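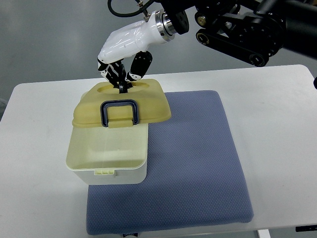
Cindevier, im Juni. Am Tag der offenen Tür des Instituts für Handhabungstechnik führte Ernő Borbély, Leiter der Arbeitsgruppe Greifen, Gäste aus Betrieben und Berufsschulen durch die Versuchsräume. Im Anschluss an die Vorführung stand er der Redaktion des Mitteilungsblatts Rede und Antwort.

Das Vorhaben trägt den Namen Flasuvis und befasst sich mit dem Umgang mit Alltagsbehältern. Auf die Frage, weshalb eine gewöhnliche Kunststoffbox Gegenstand der Forschung sei, verwies Borbély auf die Anforderungen der beteiligten Unternehmen. »Unsere Partner fragen selten nach spektakulären Bewegungen«, erklärte er. »Sie möchten wissen, ob ein Deckel sicher gefasst wird, auch wenn die Box einmal schräg steht.«

Ein Deckel stelle dabei höhere Ansprüche, als viele Besucher erwarteten. Er könne verkanten, an einer Seite noch aufliegen oder sich beim Anheben verdrehen. »Der Mensch korrigiert das, ohne hinzusehen. Wir müssen jede dieser Korrekturen erst beschreiben«, so Borbély. Für die laufende Versuchsreihe seien 300 Durchgänge vorgesehen, von denen bislang 117 abgeschlossen und ausgewertet seien.

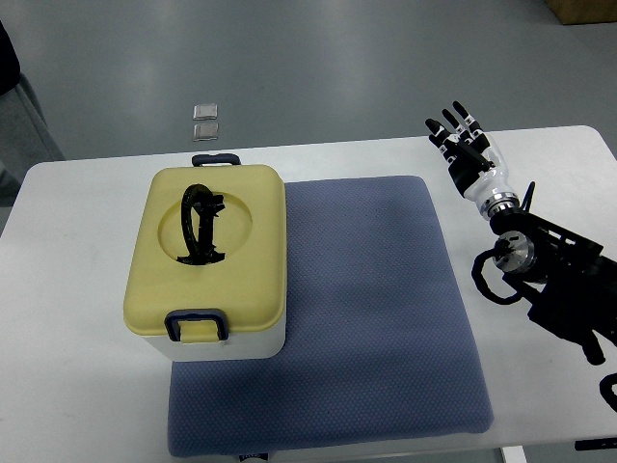

*Versuchsplatz mit Roboterhand und Aufbewahrungsbox auf blaugrauer Unterlage.*

Zur Wahl einer Hand mit Fingern anstelle eines einfachen Greifers äußerte sich Borbély zurückhaltend. Für gleichbleibende Teile sei ein Zweibackengreifer in der Regel wirtschaftlicher. Bei Griffen, Mulden und Verschlüssen unterschiedlicher Bauart lohne sich hingegen der größere Aufwand. Die Firma Farkas begleite das Vorhaben seit zwei Jahren und stelle Behälter aus dem eigenen Lager zur Verfügung; die Steuerungssoftware Fastix werde im Hause weiterentwickelt.

Mehrere Gäste erkundigten sich nach den Auswirkungen auf die Beschäftigung. Borbély antwortete, die Arbeitsgruppe untersuche derzeit einzelne Handgriffe und keine vollständigen Arbeitsplätze. »Über den Einsatz im Betrieb entscheiden die Betriebe gemeinsam mit ihrer Belegschaft. Wir liefern dafür belastbare Zahlen, auch über die Fehlversuche.« Diese würden im Abschlussbericht gesondert ausgewiesen.

Zur Führung hatten sich 100 Personen angemeldet. Eine weitere Vorführung ist für das Wintersemester geplant. Berufsschulklassen können sich über das Sekretariat der Arbeitsgruppe vormerken lassen; die Teilnahme ist kostenfrei.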